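Eight weeks of cardiac rehab, and I'd sign up again tomorrow

Mar 20, 2025

I finished last night! Sixteen sessions, all done, and I came home with a certificate, a folder of exercises and a slightly daft grin that hasn't gone away yet.

If you've read this blog for a while you'll know I had a stent put in just after Christmas. The hospital part was quick. The bit afterwards, when you're sat at home listening to your own heartbeat and wondering whether you're allowed to carry the shopping, was much harder for me than the procedure. So when the letter came offering a place on the rehab course at the Prekberg Centre I rang them back before I'd taken my coat off.

I was expecting a row of treadmills and a telling-off about cheese. We did get a bit about cheese (fair enough), but mostly it was a warm hall, ten stations set out in a circle, and music that somebody had clearly chosen with great care for people over sixty. You do a few minutes at each station, then walk a lap, then move on. Step-ups, wall presses, sit-to-stands, marching on the spot. It sounds like nothing. My first evening I was puffing like a kettle by the fourth one!

Bonifacio Sarmiento, our physio, has you score your own effort out loud as you go round. At first I said "easy" to everything out of pride, and he simply handed me heavier weights until I told the truth. By February I'd got the hang of it, and I now use the same scale on the hill up from the bus stop, which has gone from "hard" to "comfortable, can chat". I love that hill now. I never thought I'd type that.
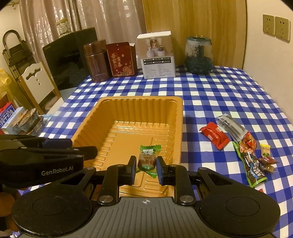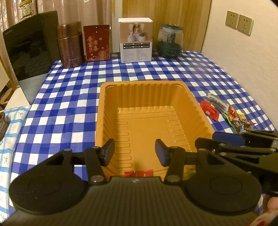
Sweets and an orange tray on the checked cloth.

The walking has been the other big thing. I started in the first week with 800 steps a day, which was to the postbox and back with a sit on the wall, and I wrote every day's total in a little notebook. I'm up to 3,000 before lunch most days, and I've found a lovely loop past the allotments that I'd lived near for years without once going down it. There are snowdrops, or there were, and a very bossy goose.

The talks after the exercise were better than I'd feared too. The one on tablets cleared up all sorts for me, as I'd been taking one of mine at the wrong end of the day. The one on worry was the best of the lot. Half the room admitted to lying awake checking their pulse, and I can't tell you how good it felt to hear that from a retired bus driver twice my size.

What next? There's a follow-on class at Kandden, 25 minutes away on the bus, and I've put my name down. I've also promised my daughter I'll do the charity walk with her in the summer, the short route, with a stop for tea in the middle.

If you've got one of those letters sitting behind the clock, please ring them. And wear proper trainers, I did my first session in deck shoes and my shins knew all about it.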